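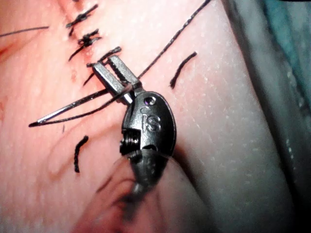
Batell Opens Suturing Automation Lab to Visitors, Demonstrates Needle Handling on Tissue

1/26/20 — Batell, a developer of control software for surgical robots, held an open day at its Furkier test site for surgical staff, hospital engineers and students. The program consisted of a technical briefing, a live suturing demonstration, and a supervised session in which visitors operated the teaching console. Attendance was 188.

The work on display was interrupted suturing with a curved needle and braided black thread. In this method each stitch is placed, tied and cut separately, so that every stitch can be assessed without disturbing the next one. Batell uses the method as its main test task because it combines several problems that are difficult to automate: picking up a curved needle at a known angle, driving it along an arc, managing the free length of thread, and forming a knot at a set tension.

Demonstration format

The demonstration was divided into 4 stations. At the first, visitors were shown how the software estimates the position of the needle in the jaws of the driver. At the second, they watched stitches being placed and tied along an incision. The third station covered recorded data and how it is labeled. The fourth was the teaching console, open to visitors in short turns.

At the suturing station, the system ran in what Batell calls shared mode. In shared mode the operator selects the entry and exit points, the software proposes a needle path, and the operator approves or rejects it. Motion stops if the operator releases the foot pedal. Knot tying was performed under direct operator control during the first part of the day and in shared mode during the second. Batell does not offer a fully automatic mode and did not show one.

The video feed from the wrist camera was displayed on a wall monitor next to the station. The close view allows an observer to follow the jaws, the needle and the thread at the same time. Visitors were asked to watch the short interval between the needle leaving the tissue and the jaws closing on it again. According to Batell's test records, most rejected attempts in the current software version occur in that interval. Common causes are a needle that has rotated in the jaws and a thread loop that has settled across the needle shaft.

Needle position estimate

The position estimate is handled by a software module named Sindel. Sindel compares the camera view with a stored model of the needle and updates the estimate continuously while the needle is visible. When part of the needle is inside the tissue, the module works from the exposed section and the last confirmed grip angle. If confidence falls below a set limit, the module withholds its path proposal and the operator continues by hand.

Glare remains the main source of error. A polished needle reflects the work light as a bright streak, and the streak moves when the needle turns. Earlier versions of Sindel read the streak as an edge in certain positions. The version shown at the open day treats bright regions as missing data, which has reduced the number of false readings but has also made the module slower to recover after a turn. Work on the recovery time is continuing.

Dark thread on a light surface is easier to detect. The software still has to separate the thread in use from cut ends left near the incision, as both have the same color and texture. Batell leaves cut pieces on the surface during a portion of its test runs for this purpose. A trial area that is cleared after every stitch gives better detection results than operators are likely to obtain in practice.

Recorded data

The data set used to develop the current version contains 911 recorded stitches. Each recording includes the wrist camera video, joint positions, pedal state and the operator's approval or rejection of the proposed path. Recordings are labeled by two reviewers working separately, and a third reviewer settles disagreements.

Visitors at the third station labeled one recording each and compared their results with the stored labels. The point of first contact between needle and tissue was marked consistently. The moment at which a knot is considered closed was not, and several surgical staff members objected to the definition given in the labeling guide. The guide currently defines closure as the first video image in which the thread no longer moves relative to the tissue. Batell has recorded the objections and will review the definition before the next labeling round.

Teaching console

The teaching console was developed with Nkuna, a training equipment supplier. It reproduces the hand controls and pedals of the test system and is connected to a practice instrument with reduced speed and force limits. Visitors placed a single stitch in a practice pad and, if time allowed, tied it. Instructors remained at the console throughout and reset the instrument between turns.

Nkuna also provided the scoring software, which reports path length, completion time and the number of times the needle was released and gripped again. Scores were given to visitors on request and were not stored.

Questions from visitors

Hospital engineers asked mainly about cleaning, instrument life and the behavior of the system after a loss of power. Batell stated that the software holds no motion command after a power loss, and that the operator must confirm the instrument position before any movement resumes. The company has not published figures for instrument life under shared mode. A test series is in preparation.

Surgical staff asked whether the path proposal could be switched off during a stitch. It can be switched off at any point with a second pedal, and the proposal then stays off until the operator requests it again. A request for an audible signal when Sindel withholds a proposal was raised in 3 separate sessions and has been added to the development list — the present version gives a visual signal only.

Status of the system

The system is a development platform. It is not approved for use on patients, and Batell has made no application for approval. Results obtained at Furkier apply to the test task and should not be taken as a measure of clinical performance.

Next open day

The next open day at the Furkier site is planned for September. The program will include continuous suturing in addition to the interrupted stitches shown this time. Places at the teaching console will be assigned in advance, as waiting times at this event were longer than planned. Registration details will be posted on the Batell website together with the revised labeling guide.

About Batell

Batell develops motion control and camera-based guidance software for surgical robots. Its test site in Furkier houses the company's suturing laboratory, data review room and operator training area.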